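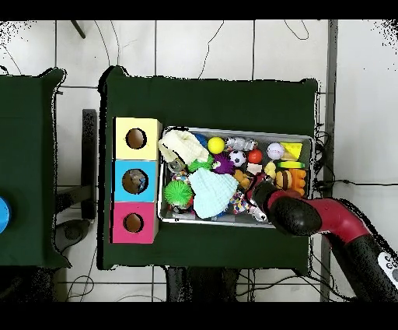
Three boxes on the left, and the tray with the yellow ball in it.

Okay, a few posts on the Juteck charging dock, because so many of you asked after I mentioned it back in April and I promised I'd get to it once I'd lived with it a while.

It charges a phone and earbuds at the same time, and the cord is finally long enough to reach behind my dresser. I had the older Tondeck one before this and loved it dearly, but the cord on that thing was a joke!

Speed is fine. My phone picks up 30 percent while I shower and make coffee, and I'm a slow coffee maker (ask anyone in my house).

My one gripe is the light on the front. It's bright, it's blue, and it stays on all night. I put 2 layers of masking tape over it and now it's a soft little glow that I kind of enjoy.

Parviz Najafi wrote to ask if it works with a thick case. Mine does, Parviz, but the Zidedance case with the metal ring had to come off first.

The listing had 1,858 reviews when I ordered and it's at 2,701 now, so plenty of you have opinions too. Tell me how yours is holding up, especially if you've had it longer than me.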